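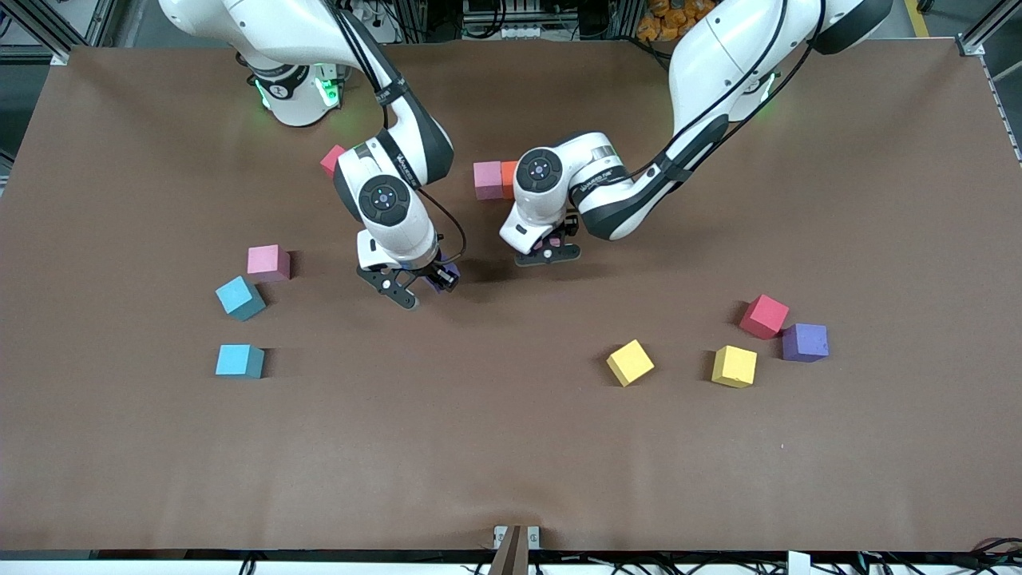 Two-arm handling of foam cubes on the covered bench, Lovau laboratory.

Revised bench rules for two-arm work now in force

The second edition of the Bench Practice Rules for Shared Manipulation Cells took effect on May 9, 2019 and replaces the interim guidance circulated in March. The rules apply to every cell at the Lovau and Ustenberg laboratories in which two arms can reach the same part of a work surface, whether the arms are run by program or by an operator. Groups working under the Boonyarit project agreement are bound by the same text.

The principal change concerns the shared zone. Under the interim guidance, a cell supervisor could approve simultaneous entry by both arms verbally. Approval must now be recorded in the cell log before the session begins, together with the speed limit in force and the name of the person holding the stop control. Where the grippers are expected to work close together, as in handovers or in picking from a mixed group of pieces, the reduced speed setting applies to both arms for the whole of the task. It may not be lifted for one arm while the other is idle inside the zone.

Work pieces are dealt with in Section 3. Foam cubes remain the default for new programs and for operator training at both sites. Harder pieces may be introduced once the program has completed 19 consecutive cycles without a protective stop. Cubes that are torn or that shed material should be withdrawn. Minor dents and surface wear are acceptable, provided that the piece can still be gripped on two opposite faces.

Surface coverings caused the most discussion during consultation. Paper coverings are permitted, but they must be clamped or taped at the edge and replaced when a fold rises into the working area. Cables on the front rail are to be tidied at the end of each session, and a cable that runs along an arm must keep enough slack for the full motion of the wrist.

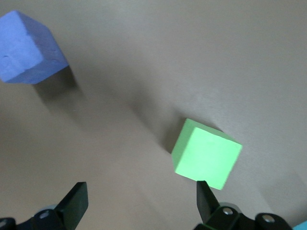 Gripper inspection is now a separate entry on the daily sheet. Finger plates should be checked for alignment with the jaws open, and all visible screws checked for tightness, prior to the first cycle. If a wrist camera is fitted, its view must include both fingertips and the surface between them. A camera that has been moved or refitted must be recalibrated before any recorded run, and the new calibration file noted in the log.

The consultation draft drew 894 individual comments, of which 891 have been resolved. The remaining three concern the wording on remote operation and have been held over to the next revision. Until then, remote sessions continue under the existing Pranix procedure, which requires a trained person at the cell at all times.

Supervisors are asked to remove printed copies of the interim guidance from their cells and to confirm to the standards office that their operators have read the new edition. Operators authorized under the interim guidance keep their authorization, but must complete the short module on shared-zone entry before their next two-arm session. The full text and the revised daily sheet are available from the standards office at either site.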